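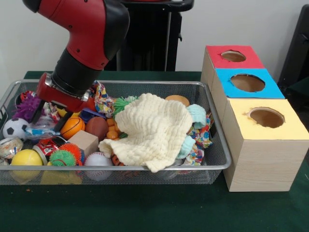

What does the Arkero software do?

Arkero takes what the sensors report about a workspace, decides which object to pick up and how, plans a path for the arm, and sends the motion commands. It also keeps a log of each attempt. It is made up of four modules (perception, grasp selection, planning and control), which may be installed together or separately.

Who maintains it?

Arkero is maintained by the Kedham Laboratory. Enikő Dobos is responsible for perception and grasp selection, and Howard Cropper for planning and control. Questions about licensing should be sent to Alfie Rowbotham in the laboratory office.

Does the software need a model of every object in advance?

No. Grasp selection works from the visible surface of the pile and does not look up a stored shape. A basket holding sports balls, cans, spiky balls and crumpled cloth can be presented without registering any of them. Stored models are supported for users who need an object placed in an exact orientation.

How does it handle cloth and other soft items?

Cloth is treated as a separate surface class. The planner allows the fingers to close deeper into the material, and the controller uses a lower closing force. A large piece of fabric lying over other objects is normally ranked first, as removing it exposes what lies underneath. This ranking can be turned off in the grasp settings.

What about clear plastic and shiny metal?

Depth readings on both are often incomplete. Perception fills small gaps from the color image and marks the result as low confidence. Users who handle many clear bags or bare metal cans should raise the number of depth readings averaged per cycle from the default of 4, and should expect a longer cycle.

How are the walls of a container represented?

The container is entered as a fixed collision shape in the workspace file. For wire mesh, the wall should be entered as solid. Earlier releases tried to read mesh directly from depth data, and the planner would sometimes route a finger through an opening. The rim should be given a margin of its own, set by default to 40 millimeters.

Can objects be sorted into more than one place?

Yes. Each destination is listed in the workspace file with a position, an approach direction and, where there is an opening, its diameter. Boxes with round holes in the top are supported. An object judged too wide for an opening is not assigned to it.

What happens when a grasp fails?

The controller compares the finger position with the expected width after closing. If the two differ by more than the set tolerance, the arm retreats, the attempt is logged as error 131, and a new scan is made. The same grasp point is not tried again until the scan shows a change at that location.

Can the planner be used without the perception module?

Yes. The planner accepts targets from any source that follows the Ackah message format. The format is described in the interface guide, which was revised in January.

Is there a simulator?

Mistham, the companion simulator, reads the same workspace files. It models rigid objects well. Contact with fabric is only approximate, and settings tuned in Mistham for soft items should be checked on hardware at reduced speed.

How should a fault be reported?

Please send the log folder, the workspace file and the version number to Kieran Heywood, who coordinates support. Reports without a log folder cannot be assigned. Faults involving unexpected motion should also be reported to the local safety officer before the arm is used again.

Page last reviewed November 12, 2025, by Kristof Desmet.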